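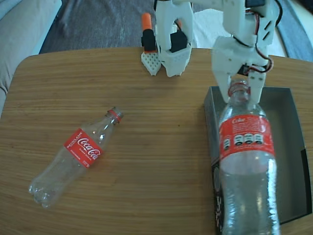
Crush Resistance of Single-Use PET Beverage Bottles After Repeated Compression

Prepared by Zainab Osagie, Musa Bassey and Essam Cherkaoui
Course instructor: Aurelia Enache
Submitted 3/26/19

1. Background

Polyethylene terephthalate (PET) bottles are blow molded from a preform. The walls of a soft drink bottle are thin, and most of the stiffness of a full bottle comes from internal pressure. Once the cap is removed, the empty bottle carries load only through its shape: the ribs or curves of the sidewall, the shoulder, and the petaloid base. The base and the neck are thicker than the sidewall and are stretched less during molding.

Sorting plants and household collection both depend on how much an empty bottle can be reduced in volume. An uncrushed bottle takes up bin space out of proportion to its mass. A bottle that springs back after crushing gives up part of the saving. The purpose of this project was to measure how much of the crushed volume is recovered, and whether a second compression changes the result.

2. Materials

Bottles were collected from the bins in the Widura student building. All were clear, with a nominal capacity of 500 mL. Bottles with visible creases were rejected. Labels were removed and the bottles were rinsed and left to dry overnight. Eleven bottles were kept for testing.

Compression was applied with the Golob bench press in the materials lab, fitted with flat steel plates. Volume was measured by filling each bottle with water at room temperature and weighing it on a Badero balance.

3. Method

Each bottle was weighed empty and weighed full. It was then drained and placed on its side between the plates with the cap off. The upper plate was lowered at a constant speed until the gap was 20 mm, held for one minute, and raised. The bottle was left to stand for ten minutes before it was filled and weighed again. The whole procedure was then repeated once, so every bottle went through 2 compression cycles.

The neck was kept outside the plates. In an early trial the neck was placed between them, and the thread contacted the plate before the sidewall had closed. That trial is not included in the results.

Musa Bassey operated the press. Zainab Osagie recorded the masses. Tanko Sani, the lab technician, checked the plate alignment before each session.

4. Results

The sidewall buckled first in every test. Folding started near the middle of the bottle and moved toward the shoulder. The base showed little change in shape, and the strip of wall next to it stayed partly open even at the smallest gap.

After the first cycle all bottles recovered part of their volume. Recovery after the second cycle was lower in nine bottles and unchanged within the error of the balance in the other 2. The peak force was also lower in the second cycle. The creases formed in the first cycle acted as hinges, and the wall folded again along the same lines.

The combined volume lost by the full set after both cycles was 3507 mL.

5. Sources of Error

Air trapped under folds in the crushed wall reduces the measured volume. Tapping the bottle during filling released most of the bubbles, but this was done by hand and was not controlled. Wall thickness was not measured. The bottles came from several fillers, so differences in design are mixed in with the effect of the second cycle.

6. Further Work

The test should be repeated with the cap fitted after crushing. A closed cap should limit the return of air and therefore the spring-back. Compression along the long axis was planned for the Goditz press, which was out of service for the length of the project. Essam Cherkaoui has drawn a fixture for that test, and the drawing is stored with the raw data in the lab folder.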